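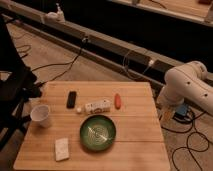 Glare on glazed tableware is a common cause of discomfort in dining rooms lit by small, bright fixtures, and it is seldom checked when a lighting plan is drawn up. Lighting plans normally give the light level on the table in lux and stop there. A diner, however, looks at dishes, and a dish with a glossy surface can return a narrow image of the light source toward the eye. The round green bowl shows the effect well: a bright white streak crosses the glossy interior diagonally, against the glossy green of the interior. Faint rings are also visible inside the basin. This report deals with how the size and brightness of such highlights depend on the fixture, its height, and the finish of the dish.

1. Background

Light leaving a surface can be split into a diffuse part, which spreads in all directions, and a specular part, which leaves at the same angle at which it arrived. Matte paper is almost entirely diffuse. Glazed ceramic and polished plastic have a diffuse part that carries the color of the material and a specular part that carries the color of the lamp. This is why the highlight on a colored dish is usually white.

On a flat plate the highlight is a mirror image of the lamp and disappears if the viewer moves a short distance. On a curved surface there is nearly always some point where the angles match, so the highlight moves along the curve but stays in view. Bowls are therefore the worst case among ordinary dishes, and they were used for all measurements.

2. Test room and equipment

Measurements were made in the small seminar room at Dranport, with the blinds closed and all ceiling lights off except the fixture under test. Two fixtures were compared. The Andine is a pendant with a clear lens and a small opening. The Midtbø is a wider pendant with an opal diffuser. Both were fitted with the same LED module, rated at 1010 lumens, and hung over the center of the table.

Luminance was read with a handheld spot meter on a tripod at seated eye height. The readings were logged in Edadix, the spreadsheet tool supplied for the course. Manaia Harawira set up the tripod and checked the meter against the department's reference panel before each session – one session in August had to be repeated after the check failed.

3. Method

Each fixture was tested at three heights above the table. At each height, readings were taken on a glossy bowl and a matte bowl of the same diameter. The meter was aimed first at the brightest point of the highlight and then at a plain part of the interior away from it. The ratio of the two values is called the highlight ratio below. A ratio of 1 means no visible highlight.

The full set came to 24 readings. Five more were taken with the tripod shifted sideways, to see whether a small change in seating position mattered, giving 29 in total.

4. Results

With the Andine at its lowest height, the highlight ratio on the glossy bowl was 21. Raising the fixture made the highlight smaller but hardly changed its luminance. This agrees with theory, as the luminance of a reflected image does not depend on the distance to the source, provided the image still fills the measuring field of the meter. At the greatest height it no longer did, and that reading is probably too low.

With the Midtbø the highlight was larger and much less bright. Its edges were soft and the surface pattern of the bowl could be read through it. The matte bowl gave ratios close to 1 under both fixtures.

The sideways readings showed that the highlight moved along the inner wall of the bowl but remained in view from every position tried. A diner cannot avoid it by shifting in the chair.

5. Sources of error

The spot meter has a measuring field that is wide compared with the smallest highlights. The true peak under the Andine is likely higher than reported. The walls of the room are pale, and light reflected from them raised the plain readings slightly – this lowers every ratio and affects the Midtbø more, as it sends more light sideways. The glossy bowl was wiped between sessions, but fingerprints were found on it once and two readings were taken again.

6. Recommendations

For tables set with glazed dishes, a diffused fixture should be chosen first and the hanging height settled afterward. Where a clear lens has to be kept, matte dishes reduce the problem more than any change in height that was tested. Further work should use a meter with a narrower field and include liquids, as soup or tea adds a second glossy surface that is level and behaves like a mirror.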